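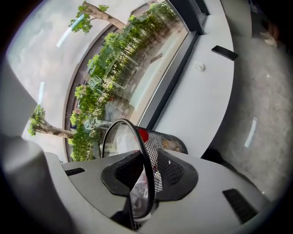
车内清洁与整理子项进展报告
提交:Renico 项目管理处
编写:Nicanor Villaseñor
最后更新:23/12/2021
打印本页 | 以电子邮件发送

1. 本期范围

本期工作限于车厢内部的日常整理,包括杂物归集、仪表台表面擦拭和毛巾取放。车身外部、发动机舱及座椅深度清洗不在 Renico 资助范围内,相关费用由 Cuevas 场地预算另行列支,本报告不作说明。

2. 杂物归集

归集容器采用黑色金属网篓,内有白色塑料袋或包装物。网篓侧壁可透视,操作人员不必俯身即可判断装载情况。投放物以包装和纸类为主,液体及食物残渣不得入篓。10月版规程要求每车作业结束后更换内袋,现改为装至篓口以下即更换,并在交接表中签注。篓体在车内的固定方式尚未定稿,Tememier 提出的绑带方案与底垫方案仍在比较,主要分歧在于转弯时的侧倾和取出所需时间。

3. 仪表台擦拭

仪表台面板为浅灰色塑料,表面弯曲,进风口叶片及扬声器网罩处容易积尘。规程规定先处理网罩与出风口,再处理平整面板,最后处理方向盘周边。

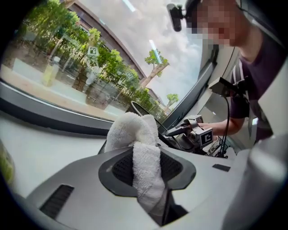

擦拭用品统一为白色毛圈毛巾,克重由原定300克每平方米调整为500克每平方米。较厚的毛巾吸附较好,但折叠后体积偏大,塞入凹陷部位时不易展平,边角会搭在面板外沿。操作人员从侧面探身入内作业,手臂伸展距离较长,方向盘上缘对动作有遮挡。现行做法是先将毛巾置于面板中部,再分段向两侧推擦。网罩不得用力按压,线缆附近不得拉拽。

4. 偏差与处理

本期登记偏差两项。其一,毛巾用后未及时收回,留置于仪表台,影响下一工序;已在收尾检查表中增列“毛巾归位”一栏。其二,内袋规格与篓口不匹配,袋口下滑;已向 Datcombe 申请更换较大规格,样品待到货后试用。两项均不影响总体进度。

5. 经费

耗材支出在批准额度内,主要为毛巾及内袋。毛巾调整克重产生的差额从备用耗材科目中支付,未动用人工科目。票据已按科目编号归档,随季度结算一并报送。

6. 下期安排

完成网篓固定方案比选;修订擦拭规程中关于出风口叶片的条款;补充后排区域的整理步骤。后排储物袋是否纳入归集范围,请 Renico 在下期启动前书面确认。

联系我们 | 版权所有 Renico | 返回顶部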